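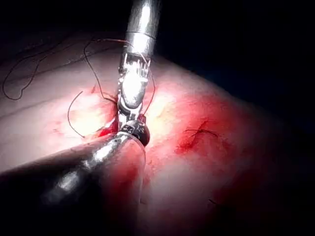 **Figure 2.** Two instruments meeting over an open wound during suturing. A short tied stitch lies to the right; a length of thread lies in a loop at upper left.

## 4.2 Thread handling as a test of readiness for household mending

Claims that manipulators are close to doing ordinary chores usually rest on rigid objects: cups, boxes, drawer handles. Mending is a harder case. Sewing on a button or closing a split seam requires two tools to share one flexible strand whose shape changes with every motion. We therefore took suturing as the reference task for the textile trials in Section 4.3. The instruments are mature, the steps are well defined, and the working area is small enough that slack thread has to be managed at all times.

Figure 2 shows the configuration that gave our planner the most difficulty. The jaws of one instrument appear closed on the thread while the tip of the other touches them from the side. At this point the strand may be held by one tool, by both, or by neither. The visible geometry is nearly the same in all three cases, and glare on the polished metal removes much of the remaining detail. The loop at upper left adds a second problem. Free thread can lie across the surface well away from the tool tips, and a motion planned only from the tip positions will ignore it.

We divided the recorded work into 107 handling segments. A segment begins when an instrument first closes on the thread and ends when it lets go. Each segment was labeled by two readers with one of four states: held by the first tool, held by the second, held by both, or free. Disagreements were settled by Ewan Moncrieff, who did not take part in the first round of labeling. Frames in which the readers could not follow the thread for more than half of its length were marked as occluded and kept in the set.

The Avram tracker models the thread as a chain of short links and updates it from the wrist camera alone. The Walard tracker uses the same model but adds the motor current of the jaws as a weak cue for grip. Both were run on 1666 labeled frames without tuning between segments. Walard gave the better estimate of hold state when the jaws were in contact, as expected, and offered no gain once the thread was released. Both trackers failed in the same way when a strand passed across a bright shaft: the chain was broken at the crossing and the far portion was treated as a separate thread. A stitch already tied was sometimes joined to the working strand when its ends pointed toward the tools.

These errors matter more in the home than the surgical record suggests. In the reference task a trained operator watches the field and corrects a poor grasp before tension builds. The Plorbridge mending bench, described in Section 3, has no such operator. A wrong hold state there leads the arm to pull on thread that is not secured, and the loop closes off center or the stitch is lost. Fabric also shifts under light load, so the surface cannot be treated as fixed between one grasp and the next.

We do not take the reference task as evidence that a machine can mend clothing unattended. The motions needed are within reach of present hardware under human control. What remains open is the estimate of where the thread is and which tool has it. The Lemico fixture used in the next section limits the problem by clamping the cloth flat and feeding thread from a fixed side, and the results reported there should be read with that restriction in mind. Trials on loose garments were deferred until November.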